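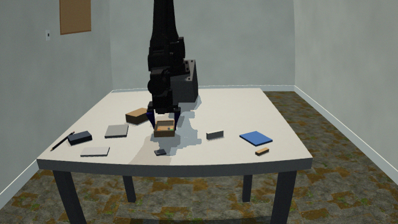

줄임말은 그냥 귀찮아서 쓰는 거지 무슨 연구할 게 있냐고, 중간발표 때 댓글창에 누가 그렇게 남겼다. 틀린 말은 아닌데 그럼 왜 어떤 줄임말은 원래 말보다 뜻이 넓어지는지가 설명이 안 된다. 우리 조 보고서는 거기서 시작함.

홈 | 학과소식 | 학생보고서 | 자료실 | 문의
읽는 시간 8분 · 공유 3 · 댓글 2

언어와 사회 기말 프로젝트 보고서
주제: 단체 채팅방 줄임말의 의미 변화
제출일: 2025-10-17

1. 왜 이 주제인가

원래는 사투리로 하려고 했음. 녹음 자료 구하기가 너무 힘들어서 7월에 주제를 바꿨다. 채팅은 글자로 남아 있으니까 모으기 쉽고, 무엇보다 우리가 매일 쓰는 말이라 뜻을 따로 물어볼 필요가 적다(고 생각했는데 이건 착각이었다. 뒤에 씀).

선행연구는 주로 줄임말의 형태를 다룬다. 첫 글자만 따는 방식, 자음만 남기는 방식, 외래어랑 섞는 방식. 형태 분류는 이미 잘 되어 있어서 우리는 뜻만 보기로 했다.

2. 자료

동아리 Famik과 스터디 모임 Starholm의 단체방. 참여자 전원 동의 받음. 이름이랑 연락처는 다 지우고 메시지만 남겼다. 전체 800개 메시지에서 줄임말이 들어간 것만 추리니 126개. 같은 메시지에 두 번 나온 것도 하나로 쳤다.

분류는 조원 3명이 따로 하고 나중에 맞춰 봄. 의견이 갈리면 앞뒤 대화를 다시 읽고 정했다. 시간이 제일 많이 든 부분.

3. 결과

크게 세 가지 경우가 나왔다.

(가) 뜻이 그대로인 것. '생선'(생일 선물), '버카'(버스 카드) 같은 말. 물건이나 장소 이름은 거의 여기 들어간다. 풀어서 써도 문장이 안 어색함.

(나) 뜻이 넓어진 것. 'ㅇㅈ'이 대표적. 원래 '인정'인데 실제로는 동의한다는 뜻 말고도 '다 읽었음', '이제 이 얘기 그만하자'로도 쓰인다. 풀어서 '인정'이라고 쓰면 갑자기 진지해진다. 'ㅇㅋ'도 비슷한데 Starholm 방에서는 약속을 확정할 때, Famik 방에서는 그냥 대답할 때 썼다. 같은 말인데 방마다 무게가 다르다는 점이 재밌었음.

(다) 뜻이 거의 사라진 것. 'ㅋㅋ'을 줄임말로 볼지 말지 조 안에서도 한참 싸웠다. 결국 분석에서 뺐는데, 빼고 나서도 '웃김'이 아니라 문장을 부드럽게 하는 용도라는 건 다들 동의함. 'ㄱㅅ'도 어느 정도 이쪽이다. 진짜 고마울 때는 오히려 '고마워'라고 다 쳐서 보낸다.

4. 해석

길이를 줄이는 게 목적이었다면 (나)에서 뜻이 늘어날 이유가 별로 없다. 우리 생각엔 줄임말이 자주 쓰이면서 원래 말과 연결이 약해지고, 그 방 안에서 새 쓰임을 얻는 것 같다. 밈이 퍼지면서 원본이랑 상관없어지는 과정이랑 비슷. 다만 이건 방 2개만 보고 하는 말이라 일반화는 못 한다.

그리고 앞에서 말한 착각. 조원들이 당연히 안다고 생각한 말 중에 서로 다르게 알고 있던 게 꽤 있었다. 'ㄱㅊ'을 한 명은 '괜찮아(좋아)'로, 다른 한 명은 '괜찮아(사양할게)'로 읽음. 앞뒤 대화를 봐도 결론이 안 난 메시지는 미분류로 남겼다.

5. 한계

- 참여자 나이가 다 비슷함. 세대 비교 불가
- 이모티콘이랑 같이 쓰인 경우를 따로 안 나눔. 나눴어야 됬는데 시간이 없었음
- 말투가 친한 정도에 따라 달라질 텐데 그 정보는 자료에 없다
- 음성 메시지는 처음부터 제외

6. 다음에 한다면

뜻이 언제 바뀌는지 시간순으로 보고 싶다. 한 방을 오래 따라가면서 'ㅇㅈ'이 처음 '그만하자'로 쓰인 대화를 찾는 식으로. 그리고 참여자한테 직접 뜻을 물어보는 짧은 설문도 필요할듯. 설문 문항 초안은 만들어 놨는데 이번 보고서에는 못 넣었고 부록 파일에 분류표랑 같이 올릴 예정.

댓글 2 | 공유 3 | 목록으로 | 다음글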